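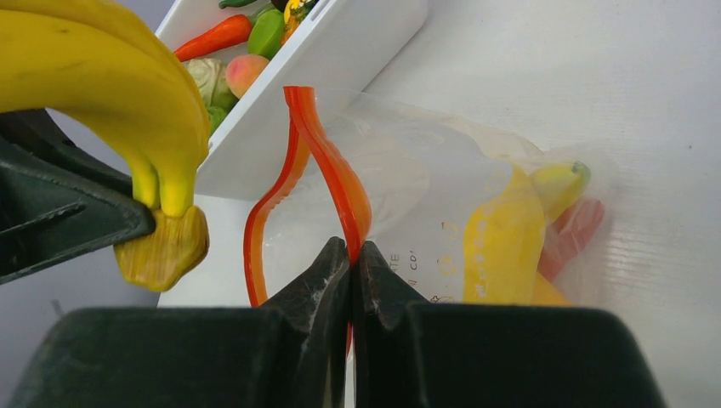 Cikby Produce Share: Questions I Get All the Time

I run the Cikby share out of an old feed store on Polo Street in Trustum, and I answer the email myself, usually at night with a bowl of cereal. These are the questions that come in most. If yours isn't on the page, write to me, but please look through it first!

What is the share, exactly?

You pay for a season, and once a week you get a box of whatever fruit and vegetables are good right then. Most of it comes from Ekwueme Farm, out past the reservoir, and the rest from a handful of smaller growers nearby. I pick it up in the morning, sort it in the afternoon, and you come get it between four and seven.

How much does it cost?

A full box is $42 a week. There's a half box too, for people who live alone or who already know they don't like cooking. You can pay for the whole season at once or month by month, and the price is the same either way. I used to do a discount for paying up front and the bookkeeping nearly did me in, so I dropped it.

When does the season run?

We start in May and go until the week before Thanksgiving. Sign-up opens in March. Last year we ended up with 584 boxes spoken for, and I had to start a waiting list by the middle of April, so if you're on the fence I'd get off it early.

Can I choose what's in my box?

Sort of. You can list two things you never want to see, and I'll swap them out for more of something else that week. (Beets are on almost every list. I love beets. It hurts a little every time.) What I can't do is build a custom box for each person, though I do understand the appeal. If you have an allergy, tell me when you sign up and I'll treat it separately from your two no-thank-yous.

There's also the swap crate by the door. Leave what you don't want, take what you do. It tends to be mostly kohlrabi by six o'clock, so come early if you're hoping for better.

What's going to be in the first few boxes?

Greens, greens, radishes, greens. I'm not going to dress it up! May is a leafy month around Trustum. You'll get lettuce, spinach, scallions, maybe some overwintered carrots if the farm has them left, and strawberries toward the end of the month if the weather has been kind. Tomatoes and peppers don't really get going until late July, and people do write to me in June asking where they are. They're on the plant, and they're green.

Do you carry things that don't grow locally?

A few. There's a fruit add-on with bananas, lemons and whatever else the wholesaler has that looks decent. It's optional and it's cheap, and I started it for families who were going to the supermarket for bananas anyway. If you want your box strictly local, just don't check that line on the form.

Can I bring my kids to pickup?

Please do. There's a low shelf of toys at the back, and the older ones usually end up helping me flatten cartons. I only ask that they stay out of the cold room, because the door is heavy and it swings.

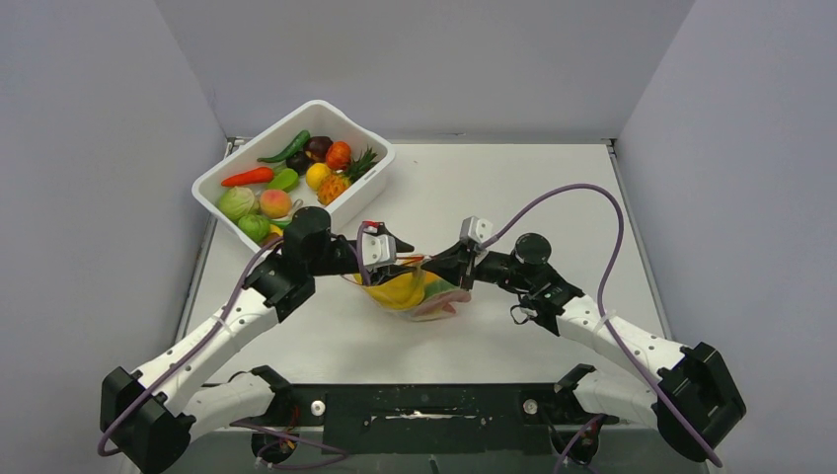

Toy fruits and vegetables in a white bin, with the green chili pepper along the back.

What if I can't make it one week?

Tell me by noon the day before and you can skip, and I'll move that box to a later week. You get three skips a season. Or send a friend, a neighbor, your teenager, I don't mind at all, as long as they give your name. Boxes that haven't been picked up by seven go to the food pantry at the end of the block the next morning. I can't refund those, sorry, the food is already paid for on my end.

Do you deliver?

Only inside Trustum, and only if you can't get to us for health reasons. I have one van and it also does the farm run. I'd love to offer delivery to everybody someday. I say so every year, and then I get the quote for a second van.

How do I keep everything from going bad before I eat it?

Okay, my favorite question, so you're getting the long answer.

Take the tops off carrots, radishes and beets as soon as you get home. The leaves keep pulling water out of the root, and by the third day you've got a rubber carrot. Wash your lettuce the same evening, dry it well, and roll it up in a dish towel inside a bag. It'll last a week that way and you'll be much more likely to eat it.

Tomatoes stay on the counter, stem side down. Potatoes and onions go somewhere dark, but keep them apart. Basil hates the fridge, so stick it in a glass of water like flowers. Keep the bananas away from everything else unless you're trying to hurry an avocado along.
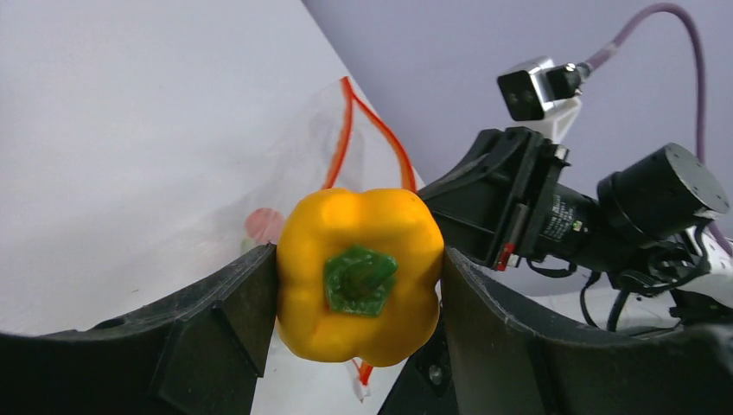

Peppers are easygoing. Leave them unwashed, put them in the crisper drawer, and they'll sit there happily for a week or more. The green ones last longest and the fully ripe yellow and red ones go soft first, so eat those early. If you've got too many, slice them, freeze them flat on a tray and tip them into a bag once they're hard. They'll be floppy when they thaw, which is fine for chili or eggs and no good at all for a salad.

Anything you truly can't get to can be soup. I keep a bag in the freezer for sad celery, onion ends and parsley stems, and when it's full I boil it up for stock. Leave out the cabbage family, though. I learned that one in a small apartment.

Is it all organic?

Ekwueme Farm is certified. Two of the smaller growers aren't, but they don't spray and I've walked their rows plenty of times. Each box comes with a slip saying which farm grew what, so you can decide for yourself. The banana and lemon add-on is whatever I can get.

How big are these farms anyway?

Ekwueme has 40 acres, with a good chunk of it resting at any given time. The smallest grower I buy from has 3000 square feet behind her house and turns out more salad greens than you'd believe.

What do I do with the box?

Bring it back! Flattened, dry, no tape. I reuse them until they give up. If you'd like to skip the box completely, bring two sturdy bags and pack them at the table.

Can I work a shift in exchange for a share?

There are a few spots for this each season. It's three hours on a sorting afternoon, you'll be on your feet, and it gets chilly in there even in July. Email me with "work share" in the subject line and let me know which months you're around.

Where do I park?

Behind the building, off the alley. Please don't use the dentist's spaces on Polo Street before five.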